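Home | Schools and Families | Topics | Food and Growing | Glossary | Contact

Why Does Fruit Ripen?

A guide for younger readers from the Tevosmont Museum of Food and Farming

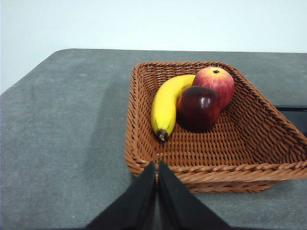 A banana and two apples in a woven basket.

Most fruit begins its life hard, green and sour. Some weeks later the same fruit may be soft, bright and sweet. This change is called ripening. It happens inside the fruit, and it is controlled by the plant itself. This guide explains what takes place during ripening and how people have learned to speed it up or slow it down.

What is fruit for?

A fruit is the part of a plant that holds its seeds. An apple has its pips in the middle. A plum has one large stone. The bananas sold in shops have only tiny dark specks, which are the remains of seeds that never grew. Wild bananas have big, hard seeds and are difficult to eat.

Plants cannot walk, so they need another way to spread their seeds to new ground. Many plants rely on animals. A bird or a fox eats the fruit, travels some distance and leaves the seeds behind in its droppings. If the animal ate the fruit too early, the seeds would not be ready to grow. An unripe fruit is therefore unpleasant to eat, and it is often the same colour as the leaves, so it is hard to spot.

What changes inside?

The first change is in the taste. Many unripe fruits contain starch, the same substance that is found in potatoes and flour. Starch does not taste sweet. As the fruit ripens, the starch is broken down into sugars. Many fruits also lose some of their acid, and acid is what makes a fruit sour. Lemons keep a great deal of theirs even when they are fully ripe.

The second change is in the colour. Green fruit contains chlorophyll (say "klor-o-fill"), which is also found in leaves. During ripening the chlorophyll breaks down. In a banana, yellow colours were there all along, hidden by the green. In a red apple, new red colours are made in the skin. Sunlight helps with this, and an apple that grew in the shade of a leaf may have a paler patch on one side.

The third change is in the feel of the fruit. Plants are built from very small parts called cells. The walls of the cells are held together by a kind of natural glue called pectin. When a fruit ripens, the pectin begins to dissolve and the fruit becomes softer. Pectin is also the substance that makes jam set.

Ripe fruit smells stronger too. The smell is made of tiny particles that float away from the fruit through the air. Animals can follow it, even at night.

A gas called ethylene

Ripening is started in many fruits by a gas called ethylene (say "eth-i-leen"). The fruit makes this gas itself. It cannot be seen, and there is far too little of it in a kitchen for a person to smell.

Apples and bananas both give off ethylene. The gas drifts out of one fruit and reaches the next, which then begins to ripen more quickly and to make more ethylene of its own. Fruit kept close together will often ripen faster for this reason. A bruised apple gives off extra ethylene and should be taken out of the bowl.

Not every fruit behaves in this way. Strawberries, grapes, cherries and oranges do not become much sweeter after they have been picked. They must be left on the plant until they are ready.

How does fruit reach the shops?

Bananas grow in warm countries and travel a long way by ship. They are picked while green and kept cool on the journey. When they arrive, they are placed in special rooms where a small amount of ethylene is added to the air. A few days later they are yellow enough to sell.

Apples can be stored for many months. The store is kept cold and most of the oxygen is removed from the air, so the apples ripen very slowly. An apple eaten in March may well have been picked the autumn before.

Try it at home

Please ask an adult before you begin. You will need:

2 green bananas
2 paper bags
1 ripe apple

Place one banana in each bag. Put the apple in one of the bags as well, then fold over the tops of both. Leave the bags side by side in a room that is not too cold. Look inside once a day for 7 days and write down the colour of each banana. Which one turned yellow first? Did brown spots appear on either of them?

Wash your hands when you have finished. The fruit may be eaten if it is still in good condition.

Words to know

Acid: a substance that gives some foods a sour taste.
Cell: one of the very small parts from which living things are made.
Chlorophyll: the green substance in leaves and unripe fruit.
Ethylene: a gas that causes many fruits to ripen.
Pectin: a substance that helps to hold plant cells together.
Starch: a store of energy made by plants.

Classes visiting the museum may also see the old apple store at Rarkwood, where trays of fruit are on show each autumn. Schools should book through the Tevosmont learning office.

Page last reviewed December 22, 2024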